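Sorting hookup wire by color — bins, bags or just give up?

Started by narkard_attic, Thursday, August 13, 2020

narkard_attic
Hello everyone, long-time reader, very occasional poster. I've inherited what I can only call a wire situation. My aunt Valentina (Valentina Ocampo, some of you may remember her from the old radio swap meets) cleared out her workshop and gave me the lot, and at the bottom of the third box was thin insulated wire in every color, all balled up together like something you'd pull out of a shower drain. I love her dearly but oh my.

I've been working on it in the evenings with the radio on, and I've more or less decided that every color gets its own bin. They're the small open plastic ones, Jallberg I think, and I matched the bin to the wire where I could. Whatever doesn't have a bin yet stays in the middle of the table until I make up my mind.

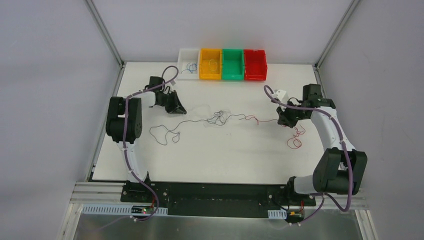
Four bins along the back, blue in the white one, the rest of the tangle still on the table

My question is whether bins are a good idea at all. Do the coils stay put, or am I going to open the cupboard in September and find one big ball again? I'd also love to hear how you get a knot started, because I can sit and look at one for a whole cup of tea before I dare touch it.

solderpot_mo
Welcome to the club! Bins are lovely for the sorting part and terrible for the keeping part, in my experience. Thin wire has a memory and it wants to spring open. I'd put a twist tie or a bit of masking tape on every coil before it goes in, even the short ones. Especially the short ones, come to think of it, those are the ones that go wandering.

coman_bench
I'm going to disagree with the whole plan, in a friendly way. If it's a ball of mystery wire that has been kinked for years, is it worth your evenings? A new spool costs very little. I threw out a shoebox full last winter and haven't missed it once. Every kink is a spot where the strands might be broken inside, and then you spend a Saturday hunting for a fault that was in the wire the whole time.

narkard_attic
I hear you, coman_bench, and my husband would like to shake your hand. But some of it was my aunt's good wire and I'd feel awful throwing it away! Also I find it sort of restful, once I get going.

RalucaO
Raluca Olteanu here, I used to repair hearing aids so I have done a LOT of this. My two cents on knots: don't pull on an end. Pulling an end just tightens whatever it passes through. Loosen the whole thing outward first, gently, like fluffing a pillow, until you can see daylight between the loops, and only then go looking for an end to back out. When one color has mostly taken over, hold the bunch together at one point and let the rest hang open. Red with a bit of purple running through it is a good one to practice on, you can follow the purple by eye without losing your place.

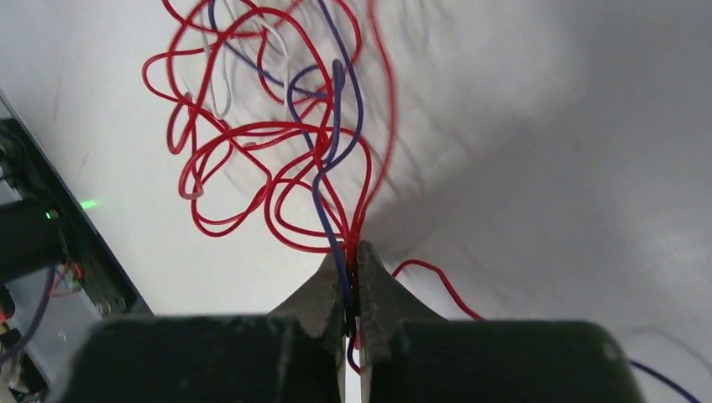

Does it matter what I hold thin wire with?
They're fine for holding a bunch steady as long as the jaws are smooth and you don't squeeze hard. Serrated jaws will bite into the insulation, so put a little tape over the teeth or use your fingers for the last part.

solderpot_mo
Seconding the tape. I did my teeth (the pliers' teeth!) with a strip of cloth tape years ago and it's still on there. A crochet hook is very good too, if anybody in the house has one to lend.

coman_bench
All right, I'll be helpful for once. If you must keep it, test each length with a meter on continuity and wiggle it from end to end while it beeps. If the beep stutters, cut there or toss it. And don't bother saving anything shorter than your hand.

RalucaO
Oh, I save the short ones! They make perfectly good jumpers. I have almost 200 of them in a Zestus cookie tin, and my sister thinks I've lost my mind. I do agree about the meter, though.

narkard_attic
You are all wonderful. Twist ties are on the shopping list, and I've gone and found the meter, which needs a battery, naturally. I think I'll keep the bins for sorting and then move the finished coils into zip bags with the color and length written on the front. The purple still has no home. Does anyone know if those little bins come in purple, or should I just put a sticker on a spare?

solderpot_mo
Sticker. I looked for purple ages ago and gave up.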